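Caring for a Wood Tabletop That Gets Used Every Day

A wood table that is worked on, eaten at and cleared off several times a day needs a different routine from one in a formal dining room. Most of the wear comes from grit, standing water and the wrong cleaner. 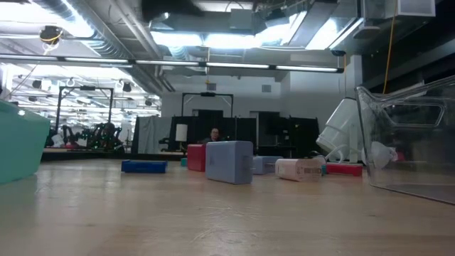 By the Tumwood Home Desk
Updated 18 September 2024

Start with the daily wipe. Brush off crumbs and dust first with a dry cloth. Grit dragged under a wet rag makes fine scratches, and on a glossy finish they show up as soon as the light hits from the side. Then wipe with a cloth that has been wrung out hard, following the grain. Dry with a second cloth.

For soap, use a few drops of plain dish liquid in a bowl of lukewarm water. Skip vinegar, window cleaner and anything with bleach. Spray polish with silicone in it gives a quick shine but leaves a film, and new finish will not stick to it later.

Know your finish

Put a drop of water on a spot that doesn't show and leave it for 4 minutes. If it sits up in a bead, the table has a film finish such as varnish or polyurethane, or an oil coat that is still in good shape. If the wood under it turns dark, the finish is thin and it is time to oil or recoat.

Oiled tables need a fresh coat about 2 times a year. We do ours in February and again at the end of summer. Wipe on a thin layer, wait as long as the can says, and rub off everything that is left. Oil left standing turns sticky. Spread the used rags flat outdoors to dry before you throw them out, as oily rags in a heap can catch fire.

White rings and dark marks

A white ring is usually moisture trapped in the finish. Lay a dry cotton cloth over it and pass a warm iron across for a few seconds, no steam, then check. Repeat if it has faded. A dark mark has gone into the wood itself and will need sanding.

Bins and baskets

Storage bins do more damage than people expect. The bottom edge picks up sand from the floor and then gets pushed across the top. Wipe the base before setting a bin down, lift it when you move it, and stick felt pads under any that live on the table. Check the pads now and then, because they collect grit too. Colored plastic or rubber feet left in one place for months can stain some finishes. 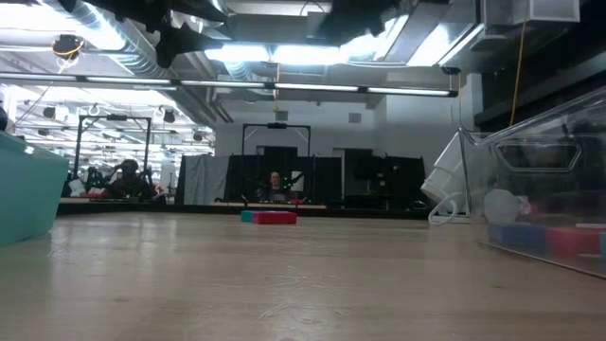
How do I get rid of light scratches without refinishing the whole table?

Rub them with a little paste wax on a soft cloth, going with the grain, and buff after it hazes. This fills fine scratches in a film finish well enough that they stop catching the light. If you can feel the scratch with a fingernail, wax won't hide it and the spot will need touch-up finish.

More from Tumwood: Fixing a wobbly chair leg. Sharpening kitchen scissors. What to keep in a small toolbox.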